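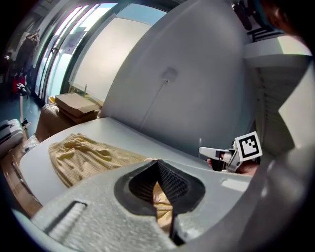

Two hand-held grippers and a yellow checked cloth on a white tabletop.

How to Budget for Your First Pair of Hand-Held Grippers

If you're putting together a shopping list for a small cloth-handling project, welcome! I've done this twice now for our Nustow bench, and the second time went a good deal smoother, mostly thanks to a spreadsheet I should have started in June.

Step 1. Price a pair, and then the spares. Folding wants two hands, so plan on two grippers from the start. We set aside $400 for fingers and mounts alone, and we have spent almost all of it. Soft ribbed fingers are the part I'd stock up on first.

Step 2. Add the small stuff. Printed markers, stiff card to back them, cables, a box to keep it all in – ours came to $152, and I had written down $30 (oh dear).

Step 3. Measure your table. You'll want room for the cloth to lie open and for both people's elbows, if two of you are working. Daylight from a big window is lovely, but put a line in for blinds anyway.

Step 4. Ask for quotes early. Darwish and Durus both wrote back to us within the week, and Prukolent took longer but sent a parts list with every screw on it, which I still use.

Step 5. Buy plain household cloths, and more than you think. We're up to 53 and I'm still picking them up whenever I see a nice check.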